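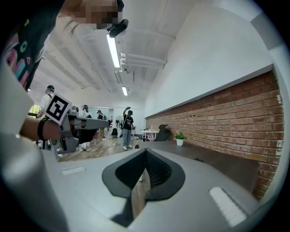

So I finally did it. After months of circling the page and closing the tab again, I paid for the one-day hands-on session with the Enonum hand-held gripper kit, and I promised a few of you in the comments that I'd write up whether it's worth the money. Grab a coffee, this got long.

Some background for anyone new. I run a tiny side business with Rosalind Doucet where we write training tasks for pick-and-place arms, mostly folding and sorting stuff. Up to now all our demos have come from teleoperation, with a leader arm that squeaks and a follower arm that's always half a beat behind me. It works, but it's slow and my shoulder hates it. The hand-held route has been tempting me forever: you hold the grippers yourself, you do the job yourself, and the arm learns from that later.

The day was run by Pondham, who rent the kits out and also teach people how to use them. It costs $267 per person, and they knock $100 off if you end up buying or leasing a pair within the month. Clotilde Pruvost did most of the teaching and she was great, very patient with my dumb questions (I asked how to reset the thing three times, sorry Clotilde).

Let me start with the grippers themselves. They're chunkier than the product photos made me think. The body is gray plastic, and it has that slightly toy-like feel until you squeeze the trigger, and then it feels like a proper tool. I liked the trigger a lot! It has a long pull with a bit of spring near the end, so you can hold something lightly and know you're holding it lightly. My leader arm at home has two moods, open and crush.

The weight is where I'd take points off. One gripper is fine. Two grippers, with your elbows off your sides, is a workout, and by lunch I was leaning on every surface I could find. Gervasio Ojeda, who had signed up the same day as me and does this for a packing company, said you get used to it in a week. Maybe! I'd still love a lighter version, or at least some sort of wrist support in the box.

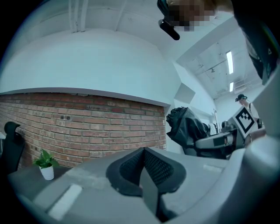 The other thing I want to grumble about is calibration. The manual says five minutes. The first time it took me most of an hour, and I'm not new to this. You have to walk through a set of poses in order, and if you rush one of them the software lets you finish and only then tells you it wasn't happy. Why not tell me at the pose I messed up? Athina Tsoukalas in support told me by email afterward that a pose-by-pose check is planned for the March update, so fingers crossed. Once I had the rhythm of it (slow, slow, pause, slow) I could get through it without swearing.

Now the software, which is called Flukix and comes with the kit. I expected to hate it and I mostly don't. You name a task, you hit record, you do the task, you hit stop. Each take shows up in a list with a little score next to it for tracking quality, and you can bin the bad ones right there. I recorded 142 takes over the day and kept most of them. The export is plain and sensible and it opened in our own tools on the first try, which made me so happy I texted Rosalind a row of exclamation marks. What's missing is a way to tag takes in bulk. I had two kinds of grasp mixed together and had to go down the list one by one in the evening with a glass of wine and a bad attitude. 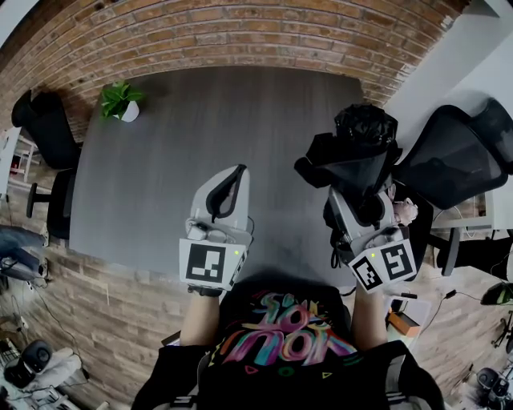 Soft stuff is what I really wanted to test, since most of our paying work is fabric and fabric is where our old setup falls apart. Rigid things are easy with nearly anything. With cloth you need to feel when it's bunching up and when it's slipping. The black cloth bag held in the right gripper, all crumpled up over the fingers, is a good example of the kind of thing I mean: no fixed shape, no obvious place to grab, and dark fabric on a dark gray table too, so the edges are hard to pick out. I can do that with my bare hands without thinking. With the leader arm I'd want a long break first. With these I was comfortable fairly early in the day, and the little green lights on the grippers are easy to keep in the corner of your eye while you're busy with the cloth.

I should say I can't tell you yet how well a policy trains on all this. That's the real question and it needs more than one day. Rosalind is setting up a first run with my takes, and we'll compare it with the teleop set we made for the same folding job. I'll post the numbers whichever way they go.

A few smaller notes, in no order. Charging is quick. The cable exits on the inside of the wrist if you're left-handed, and Iara Maldonado (fellow lefty, hi Iara) warned me about it before I went, so I'd brought a bit of tape. The carry case is excellent and I want one for my camera gear. The printed quick-start card is useless, just ask for the PDF.

And the price. A pair to own is $2805, with the software license included for the first year. The closest thing I've tried is the Garrido set, which I borrowed last spring and didn't get along with. The trigger on that one was mushy and the tracking dropped whenever I turned my wrists in. If you already own it and like it, I wouldn't rush to switch. If you're starting from nothing, or you're on a leader arm and your shoulder is complaining like mine, I'd book the day first and take the discount if it clicks for you.

Are we buying? I think we're leasing for two months and then deciding. Rosalind wants to try them with gloves on for a client with a cold room, and I want to do the whole folding set again from scratch with cleaner takes. If you've used these for anything soft – towels, bags, socks, whatever – tell me in the comments how you started each grasp, I'm still going back and forth on that one.

Posted 24/12/2023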